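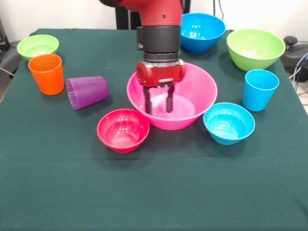 Attachment 1. Mixed bowls and cups, unstacked, on the green cloth.

Ticket: 119
Opened: 5 May 2022
Raised by: Đức Hồ, Teixeira
Product: Skelell bowls and cups, mixed colours
Category: Storage / stacking
Priority: Low
Status: Closed, workaround accepted

Summary
Bowls stick together when stored as one stack. The stack is also too tall for the shelf it was bought for. Cups stick in pairs, less often.

Reported behaviour
Bowls are washed, dried on the rack and stacked in the cupboard the same evening. By morning at least one pair will not come apart by hand. It has to be twisted, and the lower bowl tends to come up with the upper one and then drop. One cup has been knocked off the worktop this way, no damage found.

The shelf has 16 cm of clear height. The full stack of bowls goes in only if it is pressed down, and pressing it down is when the sticking gets worse.

Requested: either a replacement set that stacks freely or a stacking order that works.

Reply 1 — support
Thanks for the report. Please confirm:
1. Which bowls stick. Give colour and size, as there are two lime-green ones and colour alone does not identify them.
2. Whether they are dry on the inside and on the underside when stacked.
3. Whether anything else is kept in the same stack.
4. Whether the cups are stored inside the bowls.

Reply 2 — Đức Hồ
1. Mostly the small red bowl in the large pink one. Sometimes the small lime-green in the large lime-green. The bright blue has never stuck to anything. The light blue one with the rings inside sticks now and then but lets go with a tap.
2. Dry to the touch inside. I had not checked the underside.
3. A folded cloth at the bottom, otherwise no.
4. Yes, the orange cup and the purple cup, one inside the other, standing in the top bowl. The light blue cup goes separately at the side because it will not fit under the shelf that way.

Reply 3 — support
Please try the following in order and stop at the first one that clears the fault. One change at a time, one night for each.

Test A. Dry the undersides with a cloth before stacking. Same order as now.
Test B. As A, with the cups removed from the stack.
Test C. As B, with the two lime-green bowls in a stack of their own.
Test D. As C, with a square of kitchen paper between the pink bowl and the red bowl.

To release a stuck pair, stand the lower bowl in warm water for 10 minutes with the upper bowl filled with cold water, then lift straight up. Do not lever the rims apart with a knife.

Reply 4 — Đức Hồ
Results.

Test A. Red still stuck in pink. Undersides were wet on the first check, by the way, there was water sitting in the base of nearly all of them. Lime-green pair came apart normally.

Test B. Red stuck in pink, but lighter. Came apart with one twist. Nothing else stuck.

Test C. No sticking at all. Repeated the next night with the same result. Height is no longer a problem either, two short stacks side by side clear the shelf easily.

Test D. Not done, fault already cleared at C.

The warm water method worked on the one pair I had left over from before. It needed two goes.

One further point. The purple cup will not stay inside the orange one without leaning, and the leaning is what tips it out when the door is opened. The purple has ridges round the outside. I do not know if that matters.

Reply 5 — support
It may. The ridges hold the cup off the wall of the one it is put into, so it sits high and rocks. Put the orange inside the purple, or store them apart. Please report which.

Reply 6 — Đức Hồ
Orange inside purple is steady. It stands a bit taller but there is room at the side now that the bowls are in two stacks. The light blue cup is kept next to them, upright and on its own.

Internal note
Cause recorded as water trapped under the bases, made worse by the weight of the cups and by pressing the stack down to fit. No defect found in the bowls. Replacement not offered.

Ticket 96 from Novinora describes the same red and pink pair sticking, also stacked wet. Linked. The advice sent on that ticket was to use kitchen paper only, and it was reopened — suggest sending the drying step first in future.

The storage leaflet shows a single stack with the cups on top. Ondarix print the leaflet and have been asked to change the drawing to two stacks at the July reprint. Wording proposed:

"Dry the underside as well as the inside. Keep large and small bowls of the same colour together. Do not press down. Store cups separately."

The third sentence should stay even if the rest is shortened.

Open point
The light blue bowl was reported as sticking now and then under the old arrangement. It has not stuck since Test A, so no separate test was run. If it comes back, reopen this ticket and state what it was sitting in.

Reply 7 — Đức Hồ
Fine to close. Current arrangement for the record: lime-green pair on the left, all other bowls on the right with the pink at the bottom, cups at the side. The folded cloth has been moved to the drawer.

Closed by support. Resolution code: user storage, no fault.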